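Cidero 316 – matte Wand- und Metallfarbe, grau

Startseite > Farben > Innen > Matt > Cidero

Artikelnummer 1527-316
Gebinde: 0,75 l / 2,5 l / 10 l
Lieferbar, außer das große Gebinde, das kommt wieder im September

Cidero ist eine wasserverdünnbare Farbe für Innenräume, die auf Wand, Holz und grundiertem Blech hält. Im Sortiment gibt es sie in 262 Tönen. Verkauft werden davon überwiegend die grauen, und von den grauen überwiegend die 316. Wir haben uns lange gefragt, woran das liegt, und dann aufgehört zu fragen und mehr davon bestellt.

Der Farbton

316 ist ein mittleres Grau mit einem Stich, über den im Laden regelmäßig gestritten wird. Am Vormittag wirkt er leicht grünlich, gegen 17 Uhr eher blau, und unter der Leuchtstoffröhre in Ihrem Hobbyraum sieht er aus wie alles andere unter der Leuchtstoffröhre in Ihrem Hobbyraum. Bestellen Sie bitte die Musterkarte. Ihr Bildschirm lügt, unserer auch, und die beiden haben sich nicht abgesprochen.

Wem die 316 zu ernst ist, der kombiniert sie mit einer kräftigen Kante. Blaugrün geht, Senf geht mit Mut. Von Weinrot raten wir ab, verkaufen es aber.

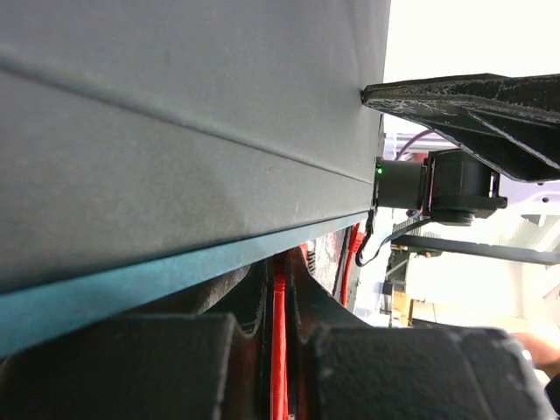
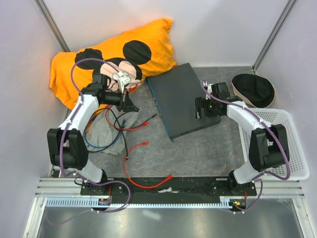

Grau in Gesellschaft: erst mattes Blech mit blaugrünem Streifen, dann blasse lavendelgraue Wände und ein oranges Kissen.

Matt heißt matt

Cidero trocknet stumpfmatt auf. Das schluckt Licht, verzeiht schlecht gespachtelte Stellen und lässt eine Dachschräge ruhiger aussehen, als sie ist. Der Preis dafür: Matte Flächen nehmen Schrammen und Fingerspuren übel und zeigen es auch. Im Treppenhaus mit Kinderwagen oder Katze greifen Sie besser zur seidenmatten Schwester Corine. Sie glänzt ein wenig und lässt sich abwischen. Die Nasszelle ist mit beiden nichts, dafür führen wir Fludutix, dessen Namen wir uns nicht ausgedacht haben.

Verarbeitung

Untergrund reinigen, entfetten, trocknen lassen. Ja, auch hinter dem Heizkörper.
Blech anschleifen und mit Haftgrund El Ouafi vorstreichen. Wer das überspringt, kann den Anstrich nach einigen Wochen wie eine Folie abziehen. Manche finden das befriedigend.
Gut aufrühren. Schütteln reicht nicht, und der Deckel sitzt nie so fest, wie man glaubt.
Zwei Anstriche mit kurzflorigem Roller, nass in nass, von oben nach unten.
Zwischen den Anstrichen sechs Stunden warten. Auf dem Gebinde stehen vier. Das Gebinde wurde im Hochsommer beschriftet.
Klebeband abziehen, solange die Farbe noch weich ist.

Nicht unter acht Grad verarbeiten. Werkzeug sofort mit Wasser auswaschen, oder als Andenken behalten.

Technische Angaben

Basis: Acryldispersion
Glanzgrad: stumpfmatt
Reichweite: 9 m² je Liter auf glattem Grund, auf Rauputz deutlich weniger
Überstreichbar: nach 6 Stunden
Durchgehärtet: nach 14 Tagen
Geruch: vorhanden, verzieht sich
Lagerung: frostfrei, stehend, außer Reichweite von Kindern und kreativen Schwagern
Passender Haftgrund: El Ouafi, Artikelnummer 2112

Häufig gefragt

Kann ich damit meinen Kühlschrank streichen?
Mit Haftgrund ja. Ob Sie das möchten, wenn Sie ihn danach jeden Morgen sehen, klärt die Musterkarte nur zum Teil.

Ist die Farbe auch für draußen?
Nein. Es gibt Kunden, die das trotzdem tun und uns Fotos schicken. Wir beantworten sie freundlich.

Kann ich Reste mischen?
Cidero mit Cidero schon. Das Ergebnis ist in aller Regel wieder ein Grau.

Nehmen Sie angebrochene Gebinde zurück?
Nur ungeöffnete und keine getönten. Einmal angemischte Farbe gehört Ihnen, für immer.

Beratung

Youssra Nasr am Farbtresen kennt die 262 Töne auswendig und mag davon elf. Bringen Sie ein Stück Ihrer Wand mit, eine Fliese, einen Sofabezug, irgendetwas. Mit der Beschreibung »so ein Grau eben« kommt sie auch zurecht, es dauert nur länger. Telefonisch erreichbar bis 16 Uhr, Farbtöne am Telefon allerdings nur auf eigene Gefahr.

Dazu passt

Corine seidenmatt, Ton 316
El Ouafi Haftgrund, weiß oder grau
Kurzflorroller 18 cm mit Ersatzwalze
Rührholz, lang (das kurze haben wir aus gutem Grund ausgelistet)

Musterkarte anfordern
Zurück zur Übersicht Innenfarben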